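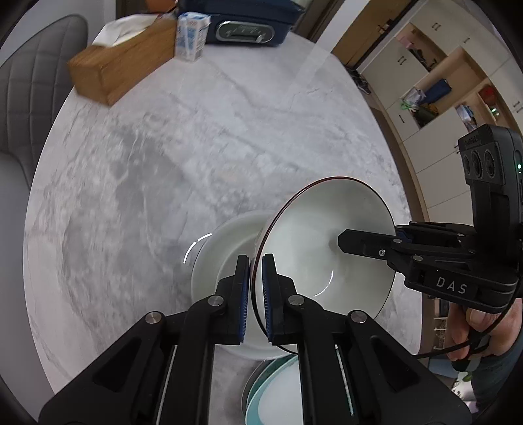 Tuesday, March 10, 2026

Waxing bench, Skotberg rental workshop. Thermometer by the door read 2 below at opening, new snow on old base, more damp than it has been.

Finished the second half of the touring rental skis. The first half went out on the harder wax last week and guests brought two pairs back complaining of no grip on the climb up to Riltwood. I put the same skis on the scale board and the kick zone marks were too short on both. Whoever marked them used the chart for the old model. I have re-marked them in silver pen, front line only, and wiped off the old lines. If you find a ski with two front lines, ignore the one in pencil.

Grip wax, what I did today:

- base cleaned, dried overnight on the rack
- binder ironed in thin, cooled outside
- four thin layers of the softer wax, corked between each
- tips and tails glide wax only, scraped and brushed

Took pair 246 out on the short loop before lunch. Grip was good on the first hill and still good on the second. It iced a little under the foot where the track runs through the trees by the stream. I scraped it, put one layer of the harder wax on top and went round again. No icing the second time, and slightly less grip, but a beginner would get up that hill without trouble. I did the same to the other pairs in the row. Have not tried it on the waxless skis, obviously.

Sleds. 7 of the wooden ones need new pull ropes before the weekend. The rope from the Rullus order is too thin for wet gloves and I don't want to use it on the two-seaters. It can go on the kids' sleds. Runners on the rest were sanded and waxed with leftover glide wax scrapings, which works fine and saves throwing them out. One sled has a crack along the left runner near the front screw. Glued and clamped, not to be rented. It is on the top shelf with tape across the seat.

Snowshoes: the small size has a buckle problem again. The strap slips when it's cold. Swapped three buckles for ones off the retired set. We have no more retired sets to rob after this, so the next failure means ordering parts. I would rather order in July when the supplier clears stock, but we may not get that far.

Trail side, since it affects what we hand out: Buzatu hut reports the upper winter walk is packed as far as the second bridge and soft after that. Guests going past the bridge should be offered snowshoes. The printed map still shows the old turn at the chapel. I have drawn the new one on the copy at the counter but the stack under it is unmarked.

Rental counter total stands at 401 pairs out for the season, touring skis only. The book and the computer agree for once.

Small things. The iron runs hot on the left side of the plate, keep it moving. The blue brush is for the fluoride-free wax and nothing else. Drying cabinet fan is loud but still pulling air, and boots left in at closing were dry by morning on the lower shelves and damp in the toes on the top one.

To do next: ropes, mark the maps, look at the clamp on the cracked runner, try the harder top layer again if it gets above freezing. Pair 246 needs a new basket on the right pole.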